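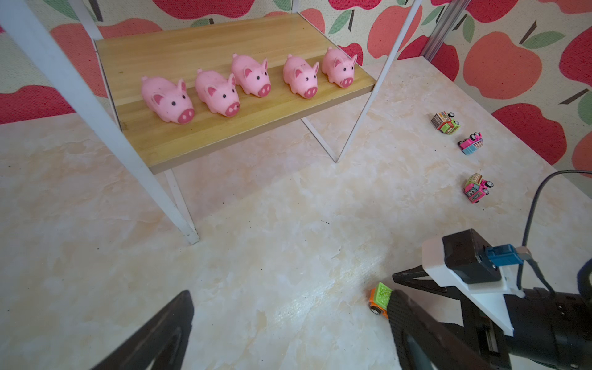 3 min read

Moving from top rope to leading: is the Kozma course worth it?
Posted by slabhappy, February

I've been top roping at the Bedden gym for two winters and I can get up most of what they set. Now I want to lead outdoors. The Kozma outfit runs a weekend at Evley crag for 222 a head, ropes included, shoes and lunch not. My climbing partner thinks I should just follow somebody up a few things and pick it up. Opinions?

crimpy_dave wrote:
Your partner is cheap and I respect that. I learned by following my cousin around. I also back-clipped for an entire season before a stranger at the next route yelled at me. Pay the money.

slabhappy wrote:
Did the stranger charge?

crimpy_dave wrote:
Only in dignity.

old_hex wrote:
Going to disagree. A weekend is two days and one of them will be spent waiting for the guy who forgot his harness. Find a patient leader, clean routes for them, practice clipping at home with a sling nailed to the garage, and do some mock leads with a top rope on. You'll have more mileage by April than any course gives you.

tufa_or_not wrote:
Mock leads, yes. But "find a patient leader" is doing a lot of work in that post. I've been looking for one since I moved here. What I've found is men named Kyle.

mhajek wrote:
I did the Evley weekend last fall. There were 4 of us to one instructor, which was fine. Day one was clipping, rope behind the leg, belaying a leader, and cleaning an anchor on the ground until we were sick of it. Day two we led on the easy slab left of the parking lot. I got 3 clean leads and one where I spoke to God. The anchor cleaning alone was worth the price to me.
Miroslava Hájek

old_hex wrote:
Fair enough. Four to one is better than I expected. They used to pack them in.

slabhappy wrote:
Does the 58 meter rope I own do for Evley? It was a 60 until I trimmed the fuzzy end.

mhajek wrote:
Fine for the slab. Not for the upper tier at Cluvska if you go on to that. Knot the end either way.

slabhappy wrote:
Signed up. Partner is coming too, under protest, and wants to know about lunch.

Last updated: February, 9:40 p.m.

Contact the moderators | Copyright Bedden Climbers Board | Back to top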